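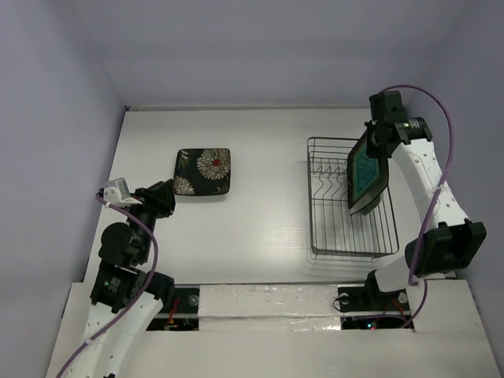 Flistik has released version 8 of Juvach, its planning and control software for two-armed robot workcells. The new version plans both arms together, so that one can carry on with a job while the other lines up for its next move. Dish handling has been one of the main test tasks during development: the right arm's gripper has a teal-centred plate by its top edge, held nearly upright among the wires of the rack, and the left arm is turned towards a black plate with a flower pattern that lies flat on the table.

Davberg, 25 Apr 2023 - Earlier versions of Juvach planned each arm separately and then checked the two paths against each other. If they clashed, one arm had to wait. Version 8 searches for both paths at once and keeps a set clearance between the arms, which the user can change for each task.

The grasp planner has also been rewritten. It now scores grips along the rim of flat objects and takes account of where the object has to go next. A plate bound for a narrow slot is given a different grip from one that will be set down flat. Patterned and glossy surfaces are handled by a new edge-finding step, which runs before the grasp is chosen.

In Flistik's own tests, planning time for a two-arm move fell from 80 milliseconds to 47. Times will vary with the computer used and the number of objects on the table.

Other changes include a replay tool for stepping through logged joint positions, and a simpler calibration routine - users of version 7 can import their existing calibration files. Support for version 7 ends in November.

The release was developed with Wibisono, which supplied the motion logging library. Juvach 8 is available to licence holders now from the Flistik download page.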